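Re-oiling the table, and what I got wrong the first time

The dining table came with the house. It's a slab top on a trestle base, brown all the way through, and whoever had it before us finished it with something glossy that had gone cloudy wherever a hot dish had been put down. I stripped it in February, oiled it, and by winter it looked patchy again. This post covers the second attempt, mostly so I have the sequence written down.

The first mistake was sanding too fine. I went through the grits to 400 on the assumption that smoother was better. A penetrating oil needs somewhere to go, and at 400 the surface is close to burnished. The oil sat on top, skinned over, and wore off in the places where forearms rest. Most hardwax oil makers give a stopping grit on the tin and mine did too. I hadn't read it.

The second mistake was quantity. I put on two heavy coats with a brush. Hardwax oils cure by reacting with oxygen, and a thick film cures from the outside in, so you get a dry-feeling skin over a soft layer. It marked under a dinner plate three weeks later.

Stripping

I borrowed a random orbital sander from Hanna Kobzar, who has the better extraction hose, and started at 80 to get through the old finish. The 80 discs clogged quickly because the uncured oil underneath was gummy. A crepe cleaning stick got more life out of them. After that 120, then 150, and I stopped there. Each pass went along the grain at a slow walking pace, with the sander's own weight and no pushing. Pencil scribble across the whole top before each grit, and move on when the scribble is gone.

The underside got one pass at 120. It's worth finishing the underside even though it's never seen. A top sealed on one face only takes up and gives off moisture unevenly, and a wide slab will cup. Mine had a slight hollow across the width that I could measure with a straightedge and a feeler gauge. It has since come most of the way back, although I can't separate the effect of the oil from the effect of the season.

Raising the grain

Wipe the bare timber with a damp cloth, leave it overnight, then knock back the fibres by hand with worn 150. I skipped this last time. It matters less with oil than with a water-based finish, but the first spilled glass will do the job for you if you don't, and then you have one rough patch in a smooth table.

Application

I bought a tin of Hikance in the matte and did two test strips under one end, one with a cotton rag and one with a white non-abrasive pad. The pad used less oil and left fewer lines. I then did the top in sections, working the oil in with the pad, waiting 15 minutes and wiping off everything that would come off. When you think you've wiped it all, take a fresh cloth and do it again. The surface should look nearly dry.

A second coat went on the next evening at half the volume. No third coat.

Used rags go flat on the concrete outside until they're stiff, or into a bucket of water with a lid. Oily rags bunched up in a bin will heat themselves and can catch fire, and I have seen a scorched bench that proves the point.

Curing

Dry to touch is not cured. Mine was fine to walk past after a day and fine for a cold cup after two. I kept water off it for 7 days and kept tablecloths off for longer, as cloth slows the airflow and can print its weave into a soft finish. The garage sat cooler than the tin recommended, so I brought the top inside on the Sunday and left a window open. The smell was noticeable until midweek.

Maintenance

Damp cloth, no spray cleaner, coasters if people remember. When an area goes dull I'll scuff it with a grey pad and put a teaspoon of oil on that area only. Spot repair is the whole argument for oil over polyurethane as far as I'm concerned. Poly is tougher on day one, but a worn patch generally means sanding the whole top back.

Colour came out a shade darker than the bare timber and less orange than the old gloss. The edges took more oil than the face and the end grain took more again, so next time I'll sand the end grain to 220 to even that out.

Still to do: the trestle, which has the original gloss on it and a lot of inside corners.

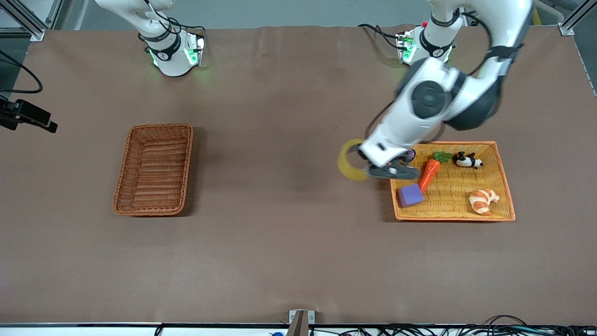
Brown tabletop, two woven baskets.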